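About Fludia

Fludia repairs and re-commissions the control computers that run packaging and sorting robots. We are a shop of five people. Most of our customers are small plants that bought a palletizing or baling cell years ago and want to keep it going.

The company was started by Loretta Lindqvist and Marcelino Meireles, who had worked together on conveyor maintenance. Thérèse Caron joined to handle scheduling and parts, then Leonor Gouveia for electrical work. Isabelle Boychuk runs the bench. We have serviced 147 cells so far, nearly all of them within a day's drive.

The Stisavine stop

People who call us have often heard about the Stisavine job, so we keep an account of it on this page.

In July 2022 we were looking after a robot cell at the Stisavine recycling plant. The arm in that cell picks up tied bales from the Baler line and stacks them on pallets. Its motion was handled by its own controller, but the stacking program and the gate status came from an ordinary desktop PC in a cabinet beside the fence.

One afternoon the PC froze while the arm was carrying a bale. An operator saw that the screen had stopped changing, took it that the cell was down, and opened the gate. The arm kept moving for another 900 millimeters before it stopped. He was outside its reach and was not hurt. The bale came down across the threshold of the gate.

Two things were wrong. The gate switch had been wired through the PC instead of straight to the safety relay, so a frozen PC meant a gate that reported itself closed. That wiring was there before us, but we had inspected the cell twice and signed it off both times. The second fault was the PC itself. It had been locking up from heat for weeks. The plant had restarted it each time and we had not been told, and we had not asked.

We sent our report to Stisavine on 10 August 2022. The gate was rewired to the relay by Leonor Gouveia and tested by an outside inspector from Egilsson before the cell went back to work. We paid for both.

What changed

We no longer sign off a cell from drawings. Every gate, stop button and light curtain is tripped by hand with the PC switched off – and then again with it running. The cell has to stop both times. If it doesn't, it stays locked out, whatever the production schedule says.

We also ask for the restart log. If the plant doesn't keep one, we leave a notebook in the cabinet. A PC that has been restarted more than once without a known cause comes out and goes to the bench.

After the Stisavine report we wrote to all our customers and offered to check their gate wiring at no charge. That came to 50 visits. A few cells had the same fault, and those were locked out the day we found them.

Bench work on desktop computers, cooler off:

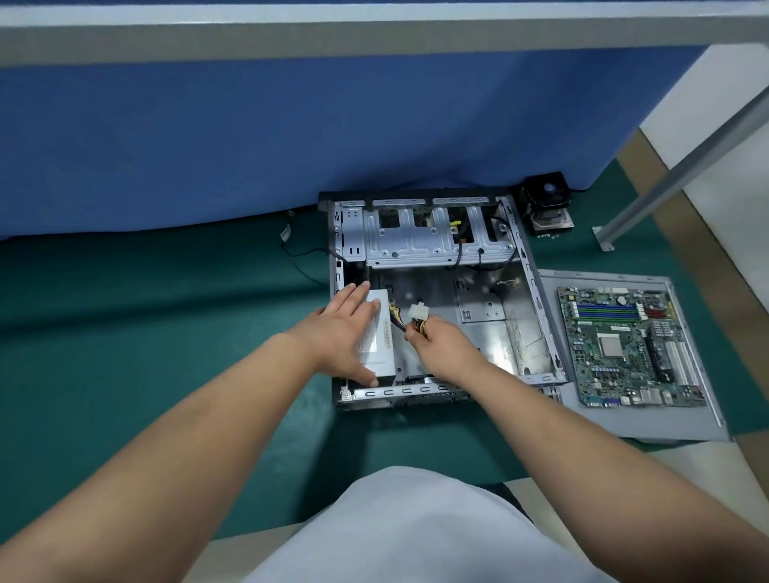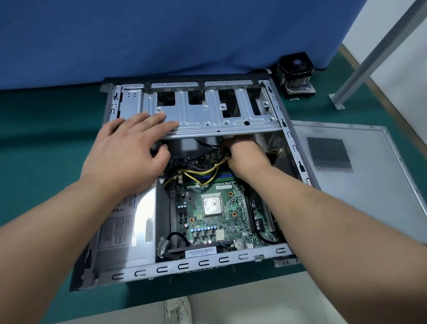
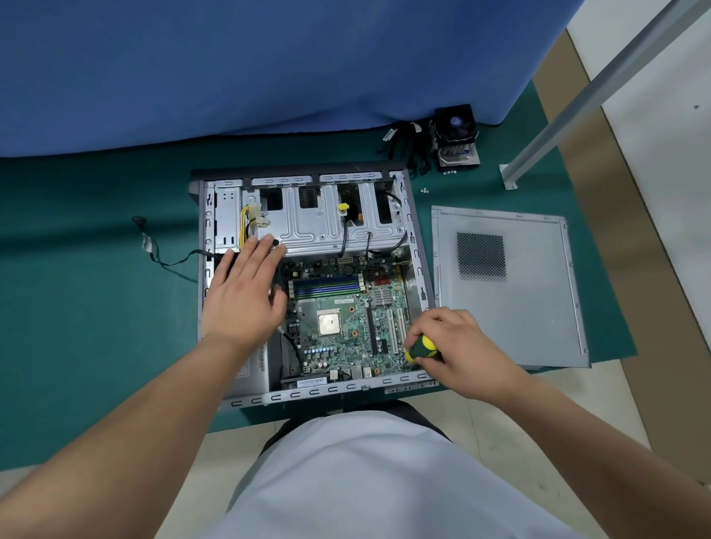 Isabelle Boychuk teaches the bench procedure to anyone who joins us, including office staff. A PC that has been freezing is taken apart before any software is touched, and the cooler comes off first. Old paste left smeared on the processor, as on the one in the picture with the screwdriver, has to be cleaned away completely before new paste goes on. Screws are kept in groups on the mat. Once the machine is back together it runs under full load for 192 hours with its temperature recorded, and the record goes to the customer with the computer.

Working with us

We take on palletizing, baling and sorting cells of any make, provided we can have the cell stopped for a full day on the first visit. Loretta Lindqvist answers questions about inspections, and Thérèse Caron books the dates. Customers can ask either of them for a copy of the Stisavine report. It includes the wiring diagrams from before and after the change.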